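About Redine Community College

Redine Community College is an independent provider of adult and continuing education. The College was established to serve learners in the Gokarura district who wished to return to study while meeting work and family commitments, and that remains its central purpose. More than 500 learners enrol in its programmes each year.

Teaching is organised across two centres. The Laur Centre offers literacy, numeracy and English language classes, together with evening courses in bookkeeping and business administration. The Tomari Centre is home to the practical programmes, among them home cookery, upholstery and garden maintenance.
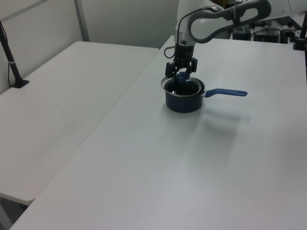 The College is governed by a board elected by its members at the annual general meeting in November. The board sets fees, approves new courses and publishes a yearly report, copies of which are held at both centres. Concession rates apply to pensioners, apprentices and full-time carers -- enquiries should be directed to the enrolment office before the start of term.

Course proposals are welcome from any resident of the district. In the most recent programme 82 courses were offered, several of which began as suggestions from former learners. Each proposal is considered on its merits and the applicant is advised of the outcome in writing.

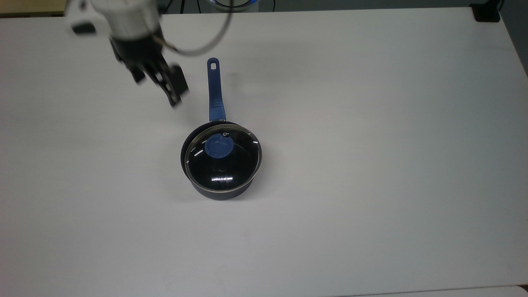 One former learner wrote to the College that she had left school at fifteen and "never expected to be back at a desk, let alone enjoying it". She completed the bookkeeping certificate over two years of evening classes and has since enrolled in business administration.

The enrolment office is open from 9 am during term. Accessible parking is available at both centres.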